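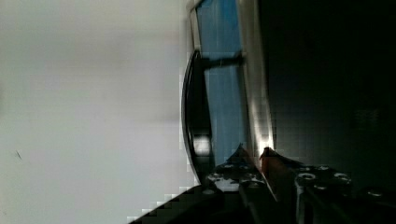

26 June 2021

Up at six. Rain until about nine and then it cleared, so I opened the windows in the back room and got started on the play kitchen things. I had meant to do it two weeks ago. Coffee first, toast, paid the Grilurley Insurance bill online ($578, up again from last year), then no more excuses.

The plan was to go through everything for the children's corner, wash what needed it, throw out what was past saving and decide what goes on the shelves before we open again in July. All of it had been sitting in two plastic tubs in the garage over the winter and one lid had cracked. I found a dead moth and some leaves in that one. Otherwise not too bad.

I washed in batches in the utility sink. Hot water, dish soap, then a rinse with a little vinegar. The food went first, as it always comes up the stickiest. The orange slice took the longest because dirt gets down between the segments and a cloth won't reach it. I used an old toothbrush. The bread cleaned up easily. I still don't know if it's supposed to be a croissant or a roll, and the kids call it the potato. The small fruit got a wipe and that was enough. Threw away a banana with a split down the back and half of a pizza box.

Put towels down in the hall and left it all there to dry with the fan on. Took nearly 30 minutes for the food and a good bit longer for the mugs and bowls, which hold water in the rims if you don't stand them upside down.

While that was going I called Munasinghe Flooring about the quote. They want $2,655 for the back room with the old carpet taken up and hauled away. I had set aside $2,000. The woman on the phone said they could bring it down if we pull up the carpet ourselves and take it to the Kilton dump. I said I would call back. I think we can do it in an evening, but there is the tack strip around the edge and I don't look forward to that. Need to find the pry bar.

Leftover soup for lunch. Ate it standing up.

After lunch I laid things out on the white table so I could see what goes with what. I find I can't sort out of a tub, I have to spread it all out. Plate, bowl, mug, the orange, the bread, the fruit, the pot and the colander. The colander is too big. It takes up more room than anything else and on the shelf it has to stand on its side or it sticks out where somebody will catch a sleeve on it. But every child goes for it. They wear it, they put it over the bear, last fall one of them carried it all day long as a steering wheel. So it stays.
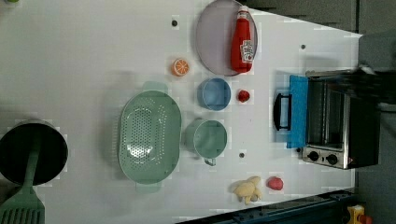
The slotted spatula goes with the pot, that was settled years ago. If they are stored apart the pot gets used as a drum with whatever else is close by, and the ladle we used to have got snapped that way. Together they seem to get treated as cooking things. I may hang the spatula on a hook by the pot if I can find a hook with a blunt end.

I'm less sure about the ketchup. It's the favorite after the colander and there is only the one, and the arguments over it last year were worse than over the tricycle. My sister thinks I should buy a second bottle. My feeling is they will only argue over which is the real one. Looked online anyway. The only set I could find with a bottle that size was a Grellik set that comes with a burger, fries and a tray, and I don't need another tray. Left it in the cart. Will think about it.

Made a list for the shelves:
top shelf: plate, bowl, mug
middle shelf: pot with spatula, colander on its side
bottom bin: all food
ketchup: on the plate

The last line is because the bottle rolls. If it starts the day on the plate it mostly ends up back on the plate, and I don't have to get down on the floor with a flashlight at five o'clock.

The greens look good together, the colander and the mug and the spatula. I hadn't noticed that when they were all mixed up in the tubs with the dinosaurs. I might paint the shelf to go with them. There is half a can of pale green in the garage from when we did the bathroom, if it hasn't skinned over. I would want to do it this week so the smell is gone by opening. White would show every mark anyway.

Around three my neighbor came over to return the hedge trimmer and stayed to talk. She had been to the library sale in Kilton and got a box of picture books for four dollars and said I could pick through them for the corner. I took six. One is about a bakery and has a page of different breads, so maybe the potato question can be settled. She picked up the bread and said croissant right away. I wrote it down so I can tell the kids an adult ruled on it.

Went back in and tried a few things out on the table again to see how much would be within reach for the smaller ones. The table is a good height but deep, and anything at the back they can't get without climbing. So the big pieces should go at the sides and the small food near the front. Stood the bottle up on the plate this time. It tips if the table gets bumped, but it's easier to grab standing than lying down, and easier for me to see from the doorway.
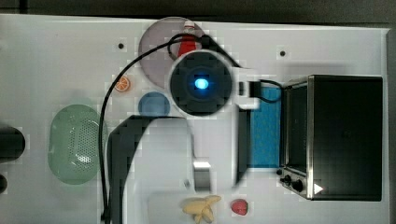
The little blue bowl is better close to the plate too. They like to put one thing in it and carry it across the room to whoever is sitting down. Last year that was usually me, and I was served the orange slice something like ten times in a morning.

The oven is next. I want to go over the door and the knobs before anyone uses it. I didn't get to it today. One of the knobs on the old stove came off in a child's hand last spring and it scared me, it was small enough to swallow. Need to pull hard on every single knob. Also wipe behind it, I'm afraid to look.

Stopped at four thirty. Swept the hall, hung the towels on the line even though the sky was getting dark again. Brought them in at six, still damp at the ends. The tub with the cracked lid is out by the curb. Kept the good one for the dress-up clothes, which are a separate job and I don't want to start on them until the floor is decided.

Talked about the floor over supper. We both think pulling up the carpet is worth it. He said he would call the dump about hours and whether they charge by weight. If they do, I'd like to know before we cut it up and load the truck. I measured the room again after we ate and got the same numbers as the first time, so the quote is right on that at least.

Chicken and rice, green beans from the garden, the first ones. A bit stringy. I should have picked them a couple of days ago.

To do:
call Munasinghe back
hooks, blunt ones
open the green paint and see
oven knobs
new lid or new tub
ask about the pry bar, I think I lent it out
return the Kilton library books, they are due

Knees sore from the hall floor. Bed at ten. Raining again.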